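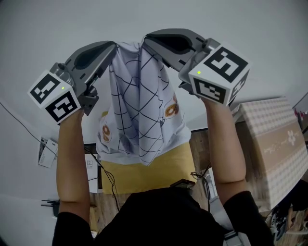 A donut-print T-shirt, held up between two hand-held grippers.

January | By Zdenka Grgić

If you've ever priced a kitchen remodel, you already know how buying robot gear goes: the big thing gets all the attention, and the little things eat the money. At Hodetti, a small laundry-automation outfit, the first budget had one line for grippers and nothing at all for cables (bless them!).

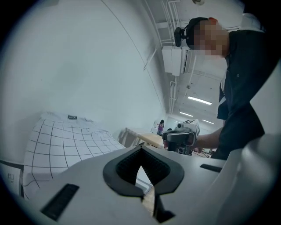
Budgeting for people comes first now, and I think that's wise. Hodetti plans 26 weeks of folding practice, two grippers to a person, with 46 spare rubber pads on order from Datow. Then there's everything a worker wears, like the black head-mounted rig with its little camera jutting out over the forehead, and that needs fitting, charging and now and then replacing. They've set aside 135 hours for repairs, and the robot arm itself can wait until spring.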